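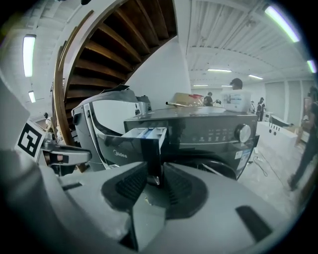 **Powder vs liquid, and why do my towels smell of pond**

**brideck_bill**
Moved to Brideck in June. Water here is so hard you could build a shed with it. Since then my towels have gone stiff and developed a smell I can only call pond. I use liquid, 30 degrees, one capful of softener. My sister says powder. My sister also says the moon affects her knees, so I'm asking here as well.

**manju_c**
Your sister is right about the powder. I can't speak for the moon.

Powder usually has bleach in it and liquid usually doesn't. Thirty degrees is fine for a shirt you wore to sit down in, but towels want 60. And drop the softener altogether. It coats the loops and then the towel just pushes water round your back.

**soapdodger19**
Disagree on powder. It clumps in the drawer, you get that grey porridge in the corner, and half of it never reaches the clothes. I've used liquid for 19 years and smell of nothing at all.

**manju_c**
Have you asked anyone else?

**soapdodger19**
Rude. But yes, and they paused.

**Tin Bath**
The porridge is a drawer problem. Most drawers come right out if you press the tab at the back of the softener bit. Hot water, old toothbrush, do the roof of the hole it lives in while you're there. I did mine after four years and would rather not discuss it.

**brideck_bill**
I have a tab? I've owned this machine since before the dog.

**Tin Bath**
Go and look. Take a torch and something to sit on.

**porlow_pat**
Hard water in Porlow too. You need more powder than you think. The box has a little table on the side for soft, medium and hard and everyone ignores it, me included until the kettle went. Also a hot empty wash once a month. Some people put 200g of soda crystals in the drum for that, and it seems to shift the sludge.

**soapdodger19**
White vinegar does the same for pennies.

**porlow_pat**
It does not do the same. Vinegar is for limescale and chips. Soda crystals are for grease. And a lot of vinegar over the years won't do your rubber seal any favours.

**soapdodger19**
My seal is fine.

**Tin Bath**
Have you asked anyone else?

**brideck_bill**
Back from the machine. There was a tab. There was also what I first took for a mushroom and am now choosing to call fluff. Drawer is soaking in the sink and the whole kitchen smells of pond, so I think we have our culprit.

Powder bought. How long does a towel wash at 60 take? The display said 2 hours something and then I lost my nerve.

**manju_c**
That's normal. Put it on and go out. Leave the drawer and the door open afterwards - the whole lot needs to dry. And don't stuff the drum, towels need room to fall about.

**brideck_bill**
Second lot just off the line. No pond. Still stiff as a board, mind.

**porlow_pat**
That's the line. Give them a good shake before you peg them out, and another when you bring them in.

**soapdodger19**
Or a drop of softener.

**manju_c**
No.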